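Chapter 5
What the Planner Thinks It Knows

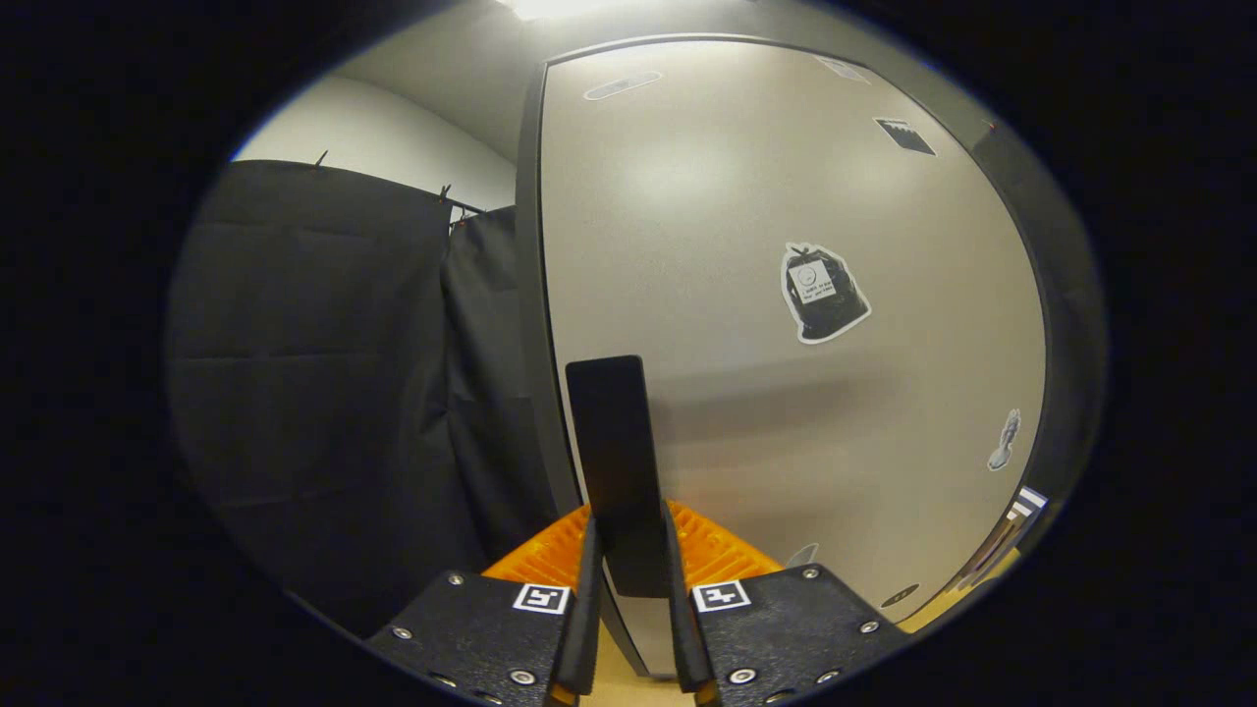

Most books on manipulation software open with a success rate. I would like you to distrust that number before you learn how to produce one. A planner that works 80 percent of the time in the lab where it was tuned has told you something about the lab, and perhaps a little about the planner.

Consider a claim you will meet often: the policy "understands" where the hand is. In the systems covered in this chapter, a pose estimate arrives with a time stamp and, if the authors were careful, a covariance. The planner takes the most recent one and treats it as fact. If the estimate is 58 milliseconds old, the hand has moved since. If the covariance was typed in by a graduate student the night before a deadline, it means nothing at all, and the optimizer will still use it.

Rodrigo Barreto ran into this while porting the Dralance planner to the test bench at Stustcombe. The planner had passed all 300 trials in simulation. On the bench it stopped short of the handle again and again, and the first month went into rewriting the cost function, which was fine. The fault was in the tool offset. The calibration file and the controller used different origins for the same frame, and both called it "tool." No log message mentioned it, because no piece of code had been asked to check.

You may object that a learned policy avoids the problem by skipping explicit frames. I have heard this argument many times and remain unpersuaded. The frames are still there, buried in how the training data was recorded. Change the camera mount and you will find them again, only now there is no file to correct.

We start in Section 5.1 with coordinate frames and the bookkeeping they demand. Section 5.2 covers time stamps and delay. Section 5.3 takes apart the Kuvow logging tool, which I recommend with reservations, and Section 5.4 asks what a trial count can support. Readers who skipped the Azevedo exercises in Chapter 4 should go back and do at least the first two, since their error terms appear here without being derived again.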